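Clandberg: The Complete First Series (DVD box set)
Reviewed 15/12/2021

Clandberg ran on children's television for one series before it was moved to an early morning slot and dropped. This set collects all the episodes on 4 discs, with a booklet by Olesia Dovhaniuk, who wrote most of the scripts.

The story follows two cousins who look after a lighthouse in the town of Mevumwood, where the tide brings in a different creature each week. The early episodes are slow. It picks up once the harbour master arrives, and the two-parter that closes disc two is the best thing in the set.
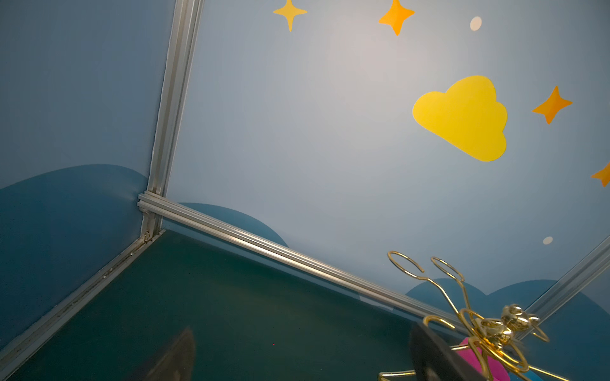
Picture quality is good for a cartoon of this age. Colours are steady and the line work is clean, apart from the opening titles, which look as if they came from a worse tape. The sound is plain stereo. Subtitles are in English only and they lag behind the speech on disc three.

Extras are thin. There is a short interview with the director, Nazar Semeniuk, and a gallery of 161 background paintings that you have to click through one at a time. The commentary promised on the Brandurum website is missing.

The box is stiff card and the discs are held tightly, so take care getting them out. My copy is number 333 of 1,506.

Worth buying if you watched it at the time. Others should try to borrow disc two first.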